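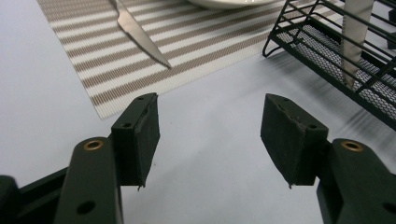
Re: [forkik-list] Placemats that creep, and where do forks go?

Filed under: Home & Table > Table settings
Search the archive... Go

4 Apr 2022
From: Aigars Ozoliņš

Kęstutis Jankauskaitė wrote:
> Hi all, two things. My mats slide all over the place on our new table, which has
> a really smooth top. I bought a set of the Celard ones (63 dollars, ouch)
> and they still creep toward whoever is eating. Do I need something
> underneath? Also, my mother-in-law moved every fork to the other side
> on Sunday and I would like to know if I should be offended.
> Kęstutis

Hi Kęstutis, and hi to the rest of you too!

Creeping mats first, I have opinions. I went through the cork kind, the felt kind and one awful rubbery thing that left a smell in the drawer, and I ended up with plain woven striped ones. They lie flat, they rinse off in the sink, and if there's a bit of tooth to the weave they mostly stay where you put them. Store them flat! Mine used to live rolled up behind the cereal and the corners lifted for days afterward. If yours are curling at all, put them under a pile of cookbooks overnight before you spend any more money.

The stripes are handy too. Line them up with the front of the table and you can tell right away when a mat has wandered. Mine don't always get lined up, I admit. 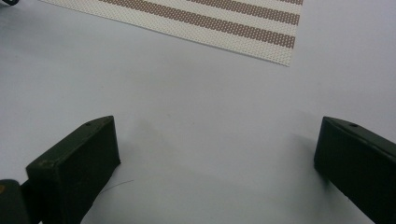

Woven mat on the slant, corner nice and flat.

If that doesn't do it, cut a piece of shelf liner a little smaller than the mat. Groseck used to sell it by the roll but I haven't seen it there since September, so maybe try Ait Ali (the one by the bus station, the other one is all bathroom stuff).

Now forks. Left side is the usual way in this country and your mother-in-law has the etiquette books behind her, if she moved them left. If she moved them right, then she and I would get along. I like the fork on the right when it's the only thing you're eating with, tines pointing away from you, plate beside it, all on the mat so nothing scratches the top.
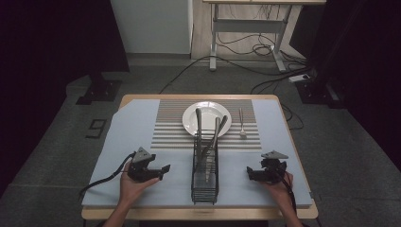

I also keep a narrow wire rack within reach when I'm setting up, and let people help themselves to whatever else they want from it. It saves me walking back and forth to the drawer 17 times, and the kids will put things back in a rack when they would never open a drawer. Get one with slots thin enough that the handles don't flop over. My first one was too wide and every spoon in it lay down sideways.

So no, don't be offended, but do ask her which side she moved them to and report back. And if anyone has gotten turmeric out of a cream-colored mat, please write to me, on or off the list. I've tried dish soap and I've tried leaving it in the sun.

Aigars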